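Wednesday, late. Spent the day on the Rekard cell again. Holger Ljungberg had the old wrist cable off by the time I got in, so I did the fingers. Both pads were worn at the tips and I swapped them, then set the stroke back to 90 and ran it open and closed until it stopped complaining.

After lunch we worked on the simulated copy of the cell, which had drifted from the real one. The wrist view was the worst. I moved the camera mount in the model twice and rendered again each time, wood table, gray rod, black fingertip just coming up at the bottom.
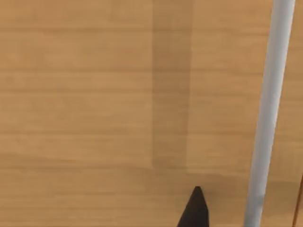 Saved that setup as 247 and wrote the old one down in case Holger wants it back. He thinks the tilt is still a degree out. Tomorrow I check it against the real arm before we load anything. Need to order more pads from Festura, we are down to one pair. Home at seven, soup, bed.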